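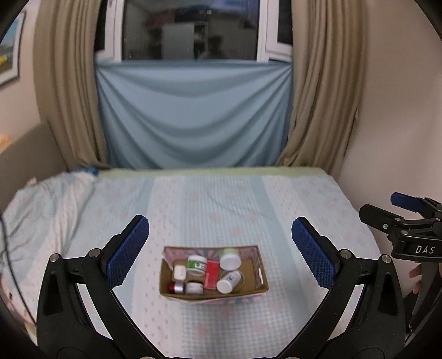 The box on the bed, with jars, bottles and a flat red packet.

Bathroom Shelf Clear-out, Brellden

We are moving from the flat in Brellden to a smaller place near Werel, and the new bathroom has one shelf. The old one had five, plus the windowsill. These are my notes on what went into the first box, kept mainly so the rest of the household can find things later.

The box
Brown cardboard, wider than it is deep, with pink and teal printing on the outside and a pink design on the back wall. I kept 12 boxes from last year and this is the best size for small containers.

Left side
A white container with a green and white label at the back, a small white one beside it, and a short white jar near the front. The little cylinder with the shiny red end is lying down.

Middle
The red packet runs from back to front and works as a divider — no need to cut up card.

Right side
The big round white container with the pale green band, and a white bottle laid on the diagonal. There is still space on this side, so the travel sizes can go there.

Still to do
The towels, the first aid tin and the drawer under the basin. The van is booked through Farell for 16 April. Anything over 100 mL goes in the tub with the lid, upright, and the tub travels in the car.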